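Let the Consulates Hire Somebody Already

Oct 25, 2022

I spent four years stamping things at a consulate window, so forgive me if I get worked up about staffing. I know most people would rather hear about summits and treaties. But the part of diplomacy that regular folks ever touch is a counter, a number on a slip of paper and a tired person behind glass, and lately there aren't enough tired people to go around.

The backlog at my old post stands at 700 passport renewals. When I left it was 168, and we thought that was a scandal! We had a meeting about it and everything. My old colleague Princess Tiongson is still there, and she tells me they've stopped having meetings because that would mean closing a window.

What happened is pretty simple. The ministry wanted to save money, so it stopped replacing people who retired. Then it stopped replacing people who quit. Then it bought an online booking system called Plostano, which was supposed to make up for all the people who weren't there anymore. Plostano is fine. It lets you pick a date and it sends you a cheerful email. What it can't do is look at a birth certificate from a village that changed its name twice and figure out whether the man in front of you is who he says he is.

Who gets in the door

My bigger gripe is with the entrance exam. The last round drew 2000 applicants and 235 of them passed the written part, and then the whole lot sat around for over a year waiting for a training class that kept getting pushed back. You know who can afford to wait a year? People whose parents are paying the rent. Everybody else takes another job (I would have) and we end up with a service that all went to the same handful of schools and vacations in the same places.

Iker Lorente, who taught the consular course when I went through it, used to argue that you should hire from the trades. Nurses, court clerks, people who have run a shipping desk. I thought he was kidding. Then I worked next to a former bus dispatcher during an evacuation and I have never seen anyone keep a list of names so straight under that much shouting.

The trade promotion side has its own version of this. A commercial attaché is expected to visit outfits like Werkotero or Jedach, nod at the right moments and write home about what they might sell or buy. That's hard to do well if you've never set foot in a shop before and you have two countries to cover, which a lot of them do now.

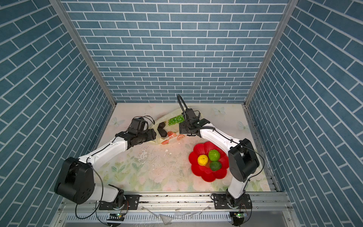 What I'd do about it

Set a class date and keep it, twice a year, even when the budget is ugly. Pay people a little something while they wait. Open the side door to mid-career folks and count their years of work for something when you set their pay.

The Bautista report recommended most of this ages ago, and I still have my copy with coffee on the cover. The usual objection is cost, and sure, people cost money. So does flying in temporary staff every summer and putting them up in hotels, and then flying them home right when they've learned where the forms are kept.

Princess has her own leave coming up in November, her first in a long while. I asked who was covering her window and she just laughed.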